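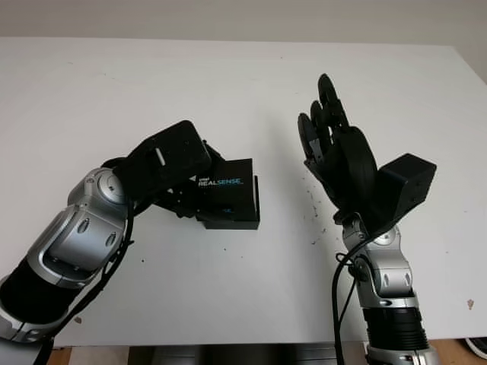

Thảo Lý wrote that she would check the underframe before blaming the top, having seen the same dip on a Tolum whose cross rail had been fitted upside down, and asked for a reading taken with the fixings loosened.

Filed under: Tables & Worktops > Tolum > Level and Flatness

Status: open, monitoring
Product: Werkham Tolum, white matte top, fixed legs
Supplied by: Vũ
Site: Drudesex, upstairs room
Opened: 2022-03-19

Reported fault

Top is low in the middle along its length. A pencil laid across the width near either end stays put. Laid the same way near the middle, it rolls toward the wall side. Length of top is 238 cm. The dip was not noticed at installation in October, but the top was not checked with a straightedge at that time, so it can't be said whether the fault is new.

No cracks found. No lifting at the edges. The surface finish is not part of this ticket.

Check A: floor

Level placed on the floor at each leg position. The floor falls slightly toward the wall. Feet on the wall side wound out until the level read true at both ends of the table. The roll at the middle was reduced but still present. The floor accounts for part of the symptom. It doesn't account for the dip along the length.

Check B: straightedge, fixings tight

Aluminum straightedge laid lengthwise, standing on its edge. Gap at the middle measured with feeler gauges: almost 4 mm. The gap is widest a little to the left of center and closes toward both ends. Reading repeated with the straightedge turned end for end, same result, so the straightedge is good.

The matte finish makes the gap hard to judge by eye. A flashlight held low on the wall side shows it clearly against the white.

Check C: cross rail orientation

As suggested in the reply. Underside inspected with a mirror first, then by lying on the floor, which was quicker. The cross rail has a folded lip that should face up, against the top. Here it faces down. With the lip down, the rail does not touch the underside at all except where it is screwed, and the screws pull the top down to meet it.

The instruction sheet packed with the table shows the rail from the end only, and either orientation matches the drawing. Vũ sent a later sheet by email that has an arrow on the lip.

Check D: straightedge, fixings loose

Rail screws backed out two turns each. Left overnight with nothing heavy standing on the middle. Gap at the middle down to 1.5 mm. The top recovered most of its shape once the pull was removed, which points to the rail and away from the board.

Correction

1. Table moved away from the wall, far enough to get an arm behind it.
2. Rail screws removed. Length marked on each one with tape.
3. Rail turned over so that the lip faces the top.
4. Screws replaced by hand until snug. The power driver was not used. Two holes toward the left end were slightly stripped and got a matchstick and wood glue.
5. Feet readjusted, ends first, then wall side.
6. Table returned to position. A small gap to the beige paintwork kept, as the back edge had been rubbing on it.

Note on screws: the two longest belong at the ends of the rail. Fitted at the middle they could come through the top.

Reading after correction

Gap at the middle 1 mm with the screws snug. Pencil stays put at the ends and at the middle. Rocking test at each corner: none.

Response from Vũ

Werkham allows up to 2 mm over the full length, so no replacement top will be sent. A set of new rail screws is on its way without charge. Average load on the middle should stay under 46 kg with the rail fitted correctly. No figure is given for a rail fitted the wrong way.

Remaining

Repeat the straightedge reading after 5 weeks under normal use. If the gap has grown past 2 mm, reopen with Vũ and quote this ticket. Replace the screws in the two repaired holes when the new set arrives. Old instruction sheet marked with the arrow and put back in the drawer.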